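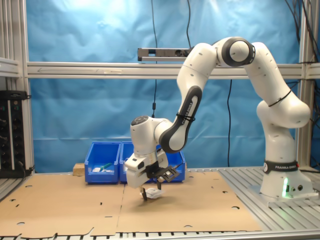 Home Stories Archive Submit About

The Blue Bins

by Saron Gebreyes

By the time the bus had dropped her at the bottom of Drurislow Road, Prerno had already decided where everything would go. She had drawn it on the back of a gas bill, with arrows! The long table under the window. Cardboard over the table, because the top was a disgrace and you could lose a washer in any one of its grooves. And along the back, in a row, the three blue bins that Jeton had promised her and then gone quiet about.

"They're in the van," he said, when she rang from the gate. "I said I'd bring them and I've brought them."

"All three?"

"You said three."

She could have kissed him. She ran the last bit of the path with the keys banging against her hip, and there he was on the step with the bins stacked one inside another and his chin resting on the top one, looking like a man waiting for a train.

The room had belonged to their uncle Dervishi, who mended things in it for most of his life: radios, mostly, and then anything at all that people carried up the path. He never wrote a name on a job. He kept the lot in his head, whose kettle and whose clock, and when he went to live with their aunt by the sea he handed Prerno the key and said there were a few bits left to sort through. A few bits! There was a drawer of nothing but knobs. There was a biscuit tin so heavy with screws that it had bowed the shelf beneath it.

"Right," said Prerno. "Cardboard first."

The cardboard had come from the packing place, flattened, in two big brown sheets full of punched holes and slots where some other thing had once been meant to fit. Jeton thought they ought to hold out for clean ones. Prerno thought the holes were wonderful. You could stand a screwdriver in one, or a pencil, or park a bolt in a slot while you went looking for its nut. They carried the first sheet in sideways, bumped it on the door frame, said sorry to each other, and laid it down, and then they fetched the second and slid it up against its neighbour until the edges met.

"There's a gap," said Jeton.

"It's a seam."

"And this side's all teeth along the front. Shall I cut it straight?"

"Leave the teeth! I like the teeth."

He left the teeth. He was good like that. He'd argue for a minute and then give way so completely you'd think the idea had been his, and ten minutes later he was running his thumb along the notches and telling her they'd be just the thing for hanging loops of wire.

The bins went along the back. Prerno set them down, stepped away, came back and nudged the middle one, and stepped away again with her hands on her head. Such a blue! It cheered up the whole end of the room. She had lain awake over those bins, working out what went in which. The first was for things that worked. The second was for things that might. The third was for things nobody could put a name to, and she suspected it would fill up quickest, and she couldn't wait.

They started with the knobs. Jeton tipped the drawer out and they spread the heap with their palms, and for a good long while neither of them said much beyond "ooh" and "what's this one off?" There were ridged ones and smooth ones, and one the colour of strong tea that Prerno was sure she remembered from their grandmother's cooker. She held it up to the window and turned it a click to the left and a click to the right.

"Gas mark nine," she said.

"It only goes to eight, look."

It did only go to eight. She put it in her pocket, which was not one of the bins, and Jeton very decently looked the other way.

After the knobs they did fuses, and after the fuses they did the biscuit tin. It took both of them to lift it. They had got through perhaps a quarter, and the light had moved right along the wall, when Jeton's fingers came up out of the screws holding a bit of paper, folded and folded again until it was hardly bigger than a stamp.

"Rubbish?" he said.

"Give it here."

She put it down on the cardboard, close to the seam, and worked at it with her nails. It had been in there so long that the folds had gone soft as cloth. Inside was their uncle's handwriting, the big square capitals he used for the milkman, and she read it out.

"PRERNO'S MUSIC BOX. SPRING GONE. PROMISED FOR BIRTHDAY."

Jeton leaned over to see for himself. "I thought he never wrote anything down."

"He didn't."

"Which birthday?"

"I was eight." She had forgotten the box altogether, and now there it was, whole, with the lid that stuck and the tune that gave up before the end. She'd cried over it on this very step. And he must have gone straight in and written himself a note, then dropped it in the tin, where he was bound to come across it.

"Do you reckon it's still here?"

They both turned and looked at the shelves. They went up to the ceiling, and it would take all summer, easily, and some of the autumn too. Prerno felt so happy she had to sit down.

"You take the top," she said, "and I'll start at the floor."

Jeton was already dragging the stool across.

300 shares 20 comments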